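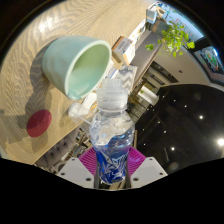

*A clear bottle with a white ribbed cap and a patterned blue label.*

## Why the Threads Got Shorter

A screw closure seals on the bottle's rim. The threads only supply the load. For years the bottling trade treated thread height as fixed, and Skomenico's older molds still cut a full turn and a half.

Hadi Issa, who runs closure testing at Paisan, spent August on a shorter finish. Each lot was 200 caps, torqued on, held for 14 days and opened on a bench meter. Removal torque fell almost 6 percent between the first reading and the last. Most of the loss came early, as the plastic relaxed under load.

The short finish saves resin twice — once in the cap and once in the neck. It also leaves less room for a crooked start. Two lots cross-threaded on the capper before Issa slowed the chuck.

"The line speed is the cost," he says. "The resin people don't pay that one."

Favside plans to keep the tall finish on carbonated products. Still water moves to the short one when the present molds wear out.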